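Search the forum Go Advanced search

Teaching the arm to lay wire bundles: hand guiding or remote?

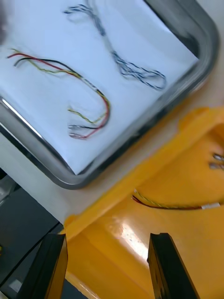

spindlewick wrote:
So I've spent most of July on this and I'm still grinning. The job is a dull one on paper: pick a twisted bundle off a lined steel tray, lay it in the yellow channel, let go without dragging it back out. Red, black and yellow-green strands, bare ends fanned out, and every one of them curls a different way! I've recorded 200 goes so far with the Druso remote handles, and after the last batch the arm laid 18 bundles in a row before it fluffed one. I didn't think soft floppy stuff would come this far this quickly.

Question for you lot: would you carry on with the handles, or switch to moving the arm by hand?

tealkettle wrote:
Lovely stuff. By hand, every time. You feel the wire push back when it meets the wall of the channel, and you ease off without thinking. With handles you're guessing from the picture. I did ribbon cable both ways and my hand-guided runs were miles smoother.

ohmward_bound wrote:
Smoother for you, maybe. The trouble is your own arm ends up in the side camera, and then it's missing when the robot has to do the job alone. I lost a fortnight to that. Handles are slower to learn but what you record is what the robot will see.

tealkettle wrote:
Only if you use a side camera. Wrist view only and keep your sleeves out of it, job done.

ohmward_bound wrote:
And then you can't see the far end of the bundle when it flicks round. I want both views for wire. We'll have to differ on this one.

spindlewick wrote:
Ha, I knew I'd start something. I do miss the feel, I'll give you that. I've been closing the fingers far too hard on the thin blue and white pair, and I only spot it on playback. Has anyone tried the Clalura add-on that buzzes the handle when the grip tightens?

brackenjot wrote:
Yes, and I love it! Takes around 19 minutes to set up, most of it hunting for the right cable. Turn the buzz down low or your hand goes numb after an hour.

One more thing, do you always start with the tray in the same spot? I did that for 391 recordings at Brulladham and the arm was brilliant until someone nudged the tray. Turn it a bit between goes, and mix up which way the hooked end points.

spindlewick wrote:
Ah. I turn the tray but I've been tidying the bundles before each go. Will stop being so neat.

tealkettle wrote:
Keep some of your bad goes too, the ones where you miss and then fix it. Mine learnt to recover from those.

ohmward_bound wrote:
Agreed on that, for once. Cut out the long dithering though, or it learns to hover.

spindlewick wrote:
Right, buzz add-on ordered, and I'll do a small hand-guided set on the side so we can compare. Will post both lots of numbers in this thread.

We use cookies to keep you logged in. OK Cookie settings

Contact us | Raju Robotics Forum | Back to top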